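Report on the Visit to the Brullcombe Bakery School Open Day

Jan 25, 2019

Members of the regional study group attended the open day at the Brullcombe Bakery School, where the program covered laminated doughs, flour storage and apprentice training. The group was received by Nélida Herrera, who outlined the course year and the entry requirements.

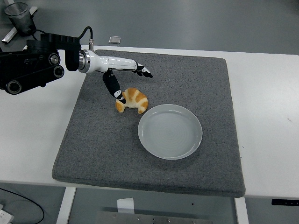 The school enrolls 56 apprentices and accepts new applicants each October. First-year students spend 15 weeks on yeasted doughs before they begin work with butter. The flour store holds more than 4,000 pounds, most of it from the Ilavstead mill.

Discussion then turned to resting times. The school chills its dough overnight between the second and third folds, a practice several visitors wished to compare with their own. 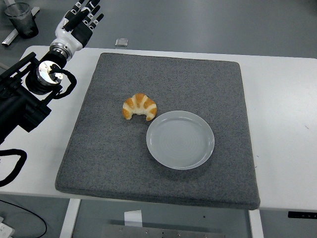 Lambros Kyriakidis remarked that a shorter rest had served his shop well, provided the butter and the dough were kept at the same temperature. Ms. Herrera agreed to send him the school's written schedule.

The afternoon closed with a review of apprentice wages and early shift hours.
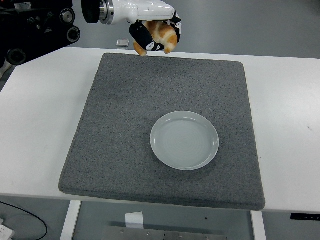

Department of Vocational Visits and Training

Requests for the course handbook should be sent to Radwa Erraji. The next visit will be to the Ghoneim mill.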